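3.2 Recall of flavour names on drink packaging

The second task looked at how shoppers remember the flavour of a soft drink when they saw the package only for a short time. We recruited 198 adults at the two sites, Dravia and Trosetum, and the sessions were held in September. Each participant looked at a shelf for 30 seconds and, after a short break, wrote down every flavour which he or she could remember. Spelling mistakes were accepted if the word could still be recognised.

Many labels give the flavour two times, once as a word and once as a drawing of the fruit. Earlier work on the Riltance material treated these two elements as one signal. We coded them separately, as the drawing can often be understood also by people who do not read the language of the label.

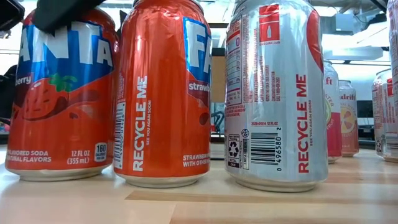 Figure 4. Soft drink cans on a table. The can at the left has a strawberry drawing and, near the bottom, the words "NATURAL FLAVORS".

In total, 454 written answers were kept for the analysis. Answers which named only the brand were put in a separate group and are discussed in Section 5. Participants from Trosetum gave longer answers, but the share of correct flavours was similar at both sites. The small text near the base of the package was rarely mentioned, with the exception of the calorie value, which older participants reported more often than we had expected.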